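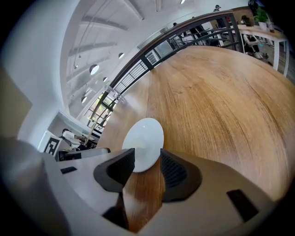
A round wooden table with a white dish at Sernden, Vutley. The metal railing behind it carries a brown wooden handrail.

Sernden finishes refit of upper level

The upper level of Sernden, the shared dining and meeting house in Vutley, has returned to normal bookings after a refit of its furniture and floor coverings. The work began in March and was carried out in stages so that the ground floor kitchen could stay in service.

Round wooden tables have replaced the rectangular trestles used on the level for the past 18 years. The new tops were made by Prirkton, a joinery workshop in the same district, and finished in a clear hardwax oil that leaves the grain visible. The oil can be renewed in patches with a cloth and a fine abrasive pad, where the lacquer on the old trestles had to be stripped back over the full surface.

Béla Gulyás, who drew up the specification, said the change of shape was mainly a question of circulation. The trestles were set end to end and left a narrow aisle on the stair side. The new layout keeps a clear width of 900 millimetres between seated diners and the railing.

"With a round top, the chairs fan out and the corner conflict goes away," Gulyás said. "We lose a little seating on paper. In practice the end places at the trestles were the last to be taken."

Seated capacity on the level is now 48. The limit for standing events remains at 80, as set under the existing occupancy approval.

The railing and its timber handrail were kept. Fixings along the railing were checked for movement and retightened where required, and the handrail was sanded by hand and re-oiled in a colour close to the original. The exposed ceiling beams were cleaned and repainted white.

Tableware has been simplified to suit the new tops. Plain white dishes are now standard on the upper level, and patterned sets have been moved to the ground floor cupboards. Unglazed bases are not to be used on the oiled timber - Prirkton advises that they can leave fine circular scratches, which show most clearly under side light.

Wiremu Wihongi, who manages bookings, said regular groups would keep their existing time slots. Groups that previously joined trestles for long-table dinners should request the ground floor, where a number of the old units have been retained.

The adjoining reading corner, known as Ra, was outside the scope of the work. Its shelving and lighting will be assessed separately.

Users are asked to wipe spills promptly and to lift chairs when moving them. Revised floor plans are held at the front desk and will be included with booking confirmations from December 15, 2025.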